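Skeltico Wiki
Home | Topics | Recent changes | Help
11 comments | 7 shares

Teaching by demonstration

Teaching by demonstration is a way of giving a robot a new skill by having a person carry the task out through the robot's own arms. The person may take hold of an arm and move it by hand, or may steer it from a short distance away with a set of controls, and either way the joint positions and the camera views are saved together as one recording, usually called an episode. Household chores are a favorite subject, and laundry most of all, for the simple reason that cloth hardly ever falls the same way twice.

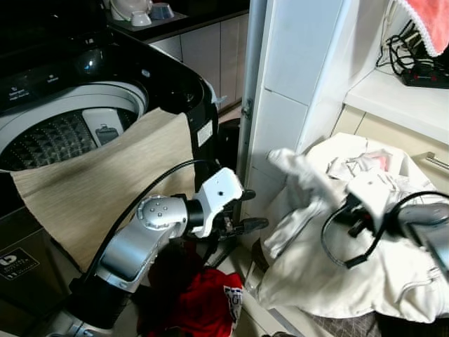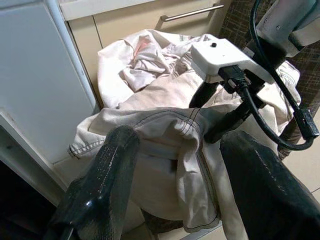
Grippers at work among pale laundry.

Amanuel Weldu objects that articles like this one make the recording sound like the easy part, when a tired operator starts cutting corners long before noticing it, and a robot will learn a lazy grasp every bit as faithfully as a good one. The point is a fair one, and most groups nowadays ask their operators to rest often and to throw out any episode they would not care to see repeated.

The Hailu collection, put together at Brivonholm, is a good picture of how much patience all this takes. It began with 3263 episodes of sorting and loading clothes, of which 3169 were kept after review. Fulon, the control program used there, lets an operator pause halfway through a grasp and pick it up again, a small kindness that newcomers tend to appreciate very much.

See also: Remote control | Hand guiding | Cloth handling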